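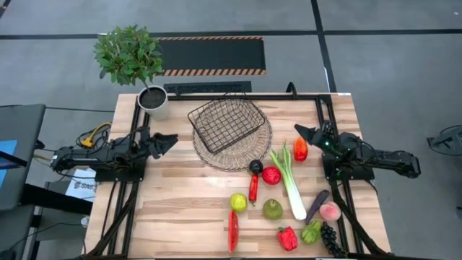 Sketora Produce: two-arm basket packing with late instruction changes

Version 2, October release. Maintained by Melaniia Stelmakh and Uliana Ostapchuk.

What is in it

2046 teleoperated episodes of two arms moving play fruit and vegetables from a table top into a wire mesh basket. Each episode comes with a written instruction, joint positions and gripper openings for both arms, and video from an overhead view and a fixed side view. In one part of the data the instruction changes while an arm is already carrying something. We collected the set to test whether a policy can drop its current plan and take up a new one without going back to the start pose.

Splits

train: everything not listed below
val: 200 episodes, same instructions as train, new layouts
switch-test: 100 episodes, instruction changes once during the carry

The switch-test episodes were recorded by one operator (UO). Train and val are mixed. If you fine-tune on val, please say so when you report switch-test numbers.

Task setup

The table is pale wood with an arm on either side, the two facing each other. The basket rests on or against a round woven mat, and a potted plant stands at the left. Produce is laid out by hand before every episode. We didn't use a template for the layouts, so some items touch or overlap, and the basket isn't always square to the table. Please don't hard-code its pose.

Instructions name the item and sometimes the arm: "put the tomato in the basket", "left arm, take the pear". Item names follow items.txt. The list keeps "red pepper" and "chilli" apart, and early Zusmont annotations that mixed the two have been corrected.

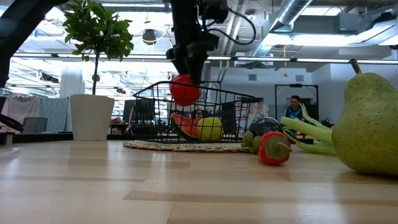

An item counts as placed when it is inside the rim and the gripper has let go. Items resting on the rim at the end of an episode are marked partial. Round items are over-represented among the partials, as they roll on the mesh and sometimes come to rest against the side. Long items such as the celery are rarely asked for in train and you should expect weak results on them.

Baselines

We trained two policies. Cho predicts short action chunks and reads the instruction once. Benov has the same backbone but reads the instruction again at every chunk. On val they are level. On switch-test Cho usually finishes the first instruction before doing anything else, while Benov normally turns round mid-carry, though it sometimes lets go of the item over the table. Per-episode results are in results/switch.csv. We ran 15 rollouts per instruction on the real arms and kept the failed ones.

Known problems

Other people are visible in the background of some side-view episodes. Faces are blurred in the public copy.
Gripper opening is logged as commanded, so it won't tell you whether an item slipped.
Ceiling lights reflect off the table and the shinier items. Colour-based masks do badly there.
The overhead and side clocks drift in the longest episodes. Use sync.py before pairing images.

Loading

python load.py --split train --views overhead side

Leave out --views to get joint data only. Questions and corrections are best sent through the issue tracker, with the episode number in the title.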